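About Olldale Supper School

Olldale began above a carpet shop in Ridalham, with one oven and 13 stools. The oven worked on most days. Heledd Rowlands taught soups and stews, Eliseo Manríquez taught everything with chillies in it, and the carpet shop complained about both.

We now have 4 ovens and a proper door. Classes are small, start at seven and finish when the washing-up does. We teach plain suppers to people who have been getting by on toast, and we have nothing against toast.
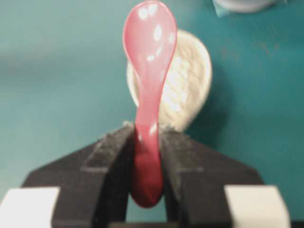
Beginners should start with the February course, which covers stock, rice and how to chop an onion without an audience. Aprons are provided. Most of them have been washed.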